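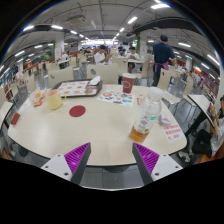
Photo: Rollis Food Hall guide

Section 4. Clearing a Table

Okay, you've got your apron, you know where the carts live, and now you're out on the floor. I wrote this section after a lot of shifts at Rollis, and it covers one table from the moment the guests get up until the next ones can sit down. Read Section 3 first if you haven't set up your cart yet — you'll want both bins lined and the drain bucket hooked on the left.

4.1 Before you touch anything

1. Look at the chairs. A jacket or a bag means the table is taken, even if the food looks finished. Walk on and come back.
2. Check for phones, keys and cards under the napkins and the tray mat. Anything you find goes to the Lahlou counter right away, with the table number on a slip.
3. If a guest is still nearby, ask. "Are you all done here?" is plenty.

Note: A drink with a third left in it is a maybe. I leave those alone until I'm sure the person has gone. Somebody in line for dessert at Zulum really does want that tea back!

4.2 Clearing

1. Mugs first. They're the only thing on most tables that can break, and they belong to us. Pick them up by the handle and stand them in the gray rack (24 to a rack, no stacking). If there's still drink in one, pour it into the drain bucket before you rack it.
2. Next, the bottles. Take the cap off, empty what's left into the bucket, put the cap back on and drop the bottle in the recycling bin. Yes, every bottle, even the ones with just a little in the bottom. Last March we had a bag split by the service elevator and I was mopping up sweet tea for most of my break.
3. Paper cups: lid off, drain, then cup and lid in the trash. Our hauler doesn't take them.
4. Wrappers, tissues and used napkins go onto the tray. Fold the paper mat over the whole pile and tip it into the trash in one go.
5. Leftover food goes in with the trash too, until the compost bins show up.
6. Stack the tray on the cart. Stop at 30 trays. Past that the stack leans, and you can't see over it anyway.
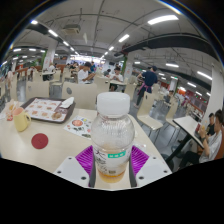
Rasside wrote in to say that on their side of the hall they do the bottles before the mugs — the bottles tip over when you reach past them, and a dropped cap rolls forever. Either order is fine with me as long as you drain them.

CAUTION: Never carry a bottle by the cap. Guests often set it back on without turning it, and then you're holding a cap and wearing the drink.

4.3 What stays on the table

Table cards and menu sheets stay. Wipe under them, wipe the card itself if it's sticky, and put it back facing the aisle. If a menu sheet is stained or torn, toss it and grab a fresh one from the cart pocket (they come in packs of 50, so please don't be stingy).

The round red stickers stay too. Don't scrape at them! Spray the cloth, not the sticker, and go over it lightly.

4.4 Wiping down

1. Spray the cloth twice and start at the far edge, working toward yourself.
2. Go around the rim last. That's where the crumbs end up.
3. Push the chairs in and check the seats while you're there.

We seat 576 at full capacity, so a slow table at noon gets noticed. Still, I'd take a clean one over a fast one any day. For spills on the floor, go to Section 5.

Last updated: Fri 17 August

Related sections
Section 3: Setting up your cart
Section 5: Floor spills and wet signs
Section 6: The mug racks and the dish window
Lost property at the Lahlou counter

© Rollis Food Hall | Contact the floor office | Back to top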